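2019-08-26
by Macarena Escobar

The good bowls, out again

I've been using the same two cereal bowls since June, when I packed the rest away before the counter work. Yesterday I got the box down. They'd been wrapped in newspaper and smelled like it, so everything went over to the sink.

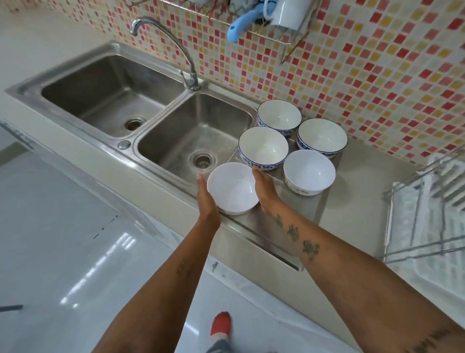 Blue-and-white ones at the back, white ones up front.

The patterned ones came from the Cisternas shop before it closed. I paid 27 dollars for the lot, which felt like a lot of money then. The white one with the little flowers was my aunt's and doesn't match anything. It's my favourite for soup.

They're going on the low shelf this time. I still need a liner for it.

Comments

Henov fan: Do you stack the patterned ones or put paper between?

Macarena: Just stack them. Paper towel if I remember.

Trish: I miss that shop.

Contact | © 2019 Macarena Escobar | Back to top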